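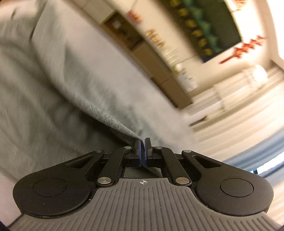

Wemmont Film Society
Frequently Asked Questions: Screenings, Membership and Submissions

When does the season run?
The season opens in August and comprises 16 programs. Evening screenings begin at 7:30 p.m. The doors open half an hour earlier.

Do I need to be a member to attend?
No. Single tickets are sold to the general public for every program except the members' preview. Members may reserve seats before public sales open.

How many seats are there?
The Hsieh Auditorium seats 200. Seating is unreserved, apart from the wheelchair spaces in the front and rear rows, which should be requested when booking.

May I enter after the film has started?
Latecomers are admitted during the first 20 minutes and will be directed to the rear seats. There is no late admission to the short film program.

Are foreign-language films subtitled?
Yes. All are shown in the original language with English subtitles. Dubbed prints are used only at the children's matinee, and the listing will say so.

Why do some films carry no age rating?
Many older and independent titles were never submitted for a rating. In such cases the Society publishes its own guidance note — this covers violence, language and flashing light.

How do I submit a short film?
Films must run no longer than 26 minutes, including credits. Entries are accepted through the Tener online form only. Discs and drives sent by mail will not be returned.

Who selects the program?
Selections are made by the program director, Frida Lund, with a panel of three readers. Individual feedback on entries is not provided.

Can I get a refund?
Tickets may be exchanged up to 24 hours before a screening. Refunds are issued only if a program is canceled — booking fees included.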